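Plates, Please! Getting the Play Kitchen Ready for April
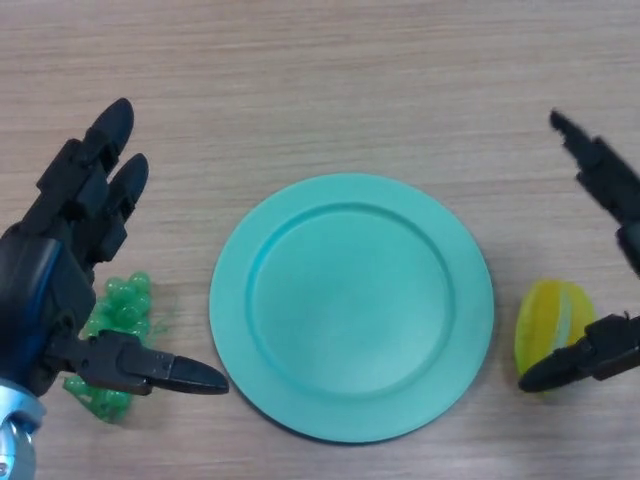 One of the turquoise plates, with the green grapes alongside.

Those of you who come through the side door at Holloway will have noticed that the play kitchen corner has been looking a bit bare since the new year. The shelves are back up now, the little stove has been given a good scrub, and we are finally at the part everybody likes best, which is filling it all up again. So this month's item is about plates and pretend food, and I hope you'll bear with me, as I do tend to go on about this sort of thing!

We have decided to go with plain plastic plates in one color. The old set was a mixture of whatever had been handed down over the years, some of them lovely, but they didn't stack and they slid off the shelf every time somebody shut the oven door. The turquoise ones have a good wide rim and a flat middle, so small hands can get hold of them and a pretend lunch stays more or less where it was put. They also show up nicely on the light wood table, and that helps a great deal at cleanup time when everyone is looking for the last one.

Then there are the grapes. I had forgotten how much children love a bunch of plastic grapes. They are a bright, glossy green and you can nearly see through them, and they get served with everything – soup, birthday cake, a cup of tea for the bear. Ryan Holroyd's two came in on Saturday to help me sort the boxes, and the grapes went around the room several times before they got anywhere near the fruit basket. If you have any sturdy play fruit at home that has been outgrown, we would be very glad of it. Bananas and oranges especially, and we are always short of bread.

A few things to keep in mind if you are sending something in. Please wash it first in warm soapy water and let it dry all the way through, especially anything hollow. Check the stems and leaves on the fruit, as those are the first bits to work loose, and leave out anything small enough to go in a mouth. We can't take felt food this time (I know, I'm sorry, some of it is beautiful) as it doesn't stand up to the weekly wash.

Terence Sowerby is building us a low rack for the plates, with slots so they stand on edge. He would like to know whether people prefer it under the window or beside the stove, so do tell him when you see him. My own vote is for the window – there is more room to kneel down – but I can be talked out of it.

Donations can be left in the blue crate in Room 202 any morning before eleven. If the door is locked, the office at the end of the hall will take them for you. We hope to have the corner open again the first week of April, and there will be a pretend lunch for anyone who would like to come and try it out. Bring a bear if you have one, and let me know if you can stay a little while afterward to help with the washing up – the real kind.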